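Town Starts Deposit Return for Cans in October

2025-08-10

The town of Bavby will begin a deposit program for drink cans in October, the council said on Friday. Buyers will pay 10 cents more for each can and get the money back when they return it.

Return points will open in 25 shops, and the first of them is the Druser grocery on Mill Street. Small stores with less than 50 square meters of floor space do not have to join, but they can ask for it.

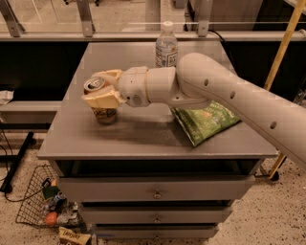
According to the council, only 41 percent of cans sold in the town last year were collected for recycling. The rest went to the landfill or was left in parks and along the river. "We tried with posters and with more bins, and the number almost did not move," said Jin-sol Yeo, who leads the waste office. "A small payment is easier to understand."

Not all shop owners are happy with the plan. Archie Cairns, owner of a corner store near the station, said he has no room to keep bags of cans until the truck comes. He wants pickup two times a week — the council now offers one.

Cans bought before the start date will not give any refund. New cans will carry a green mark near the bar code.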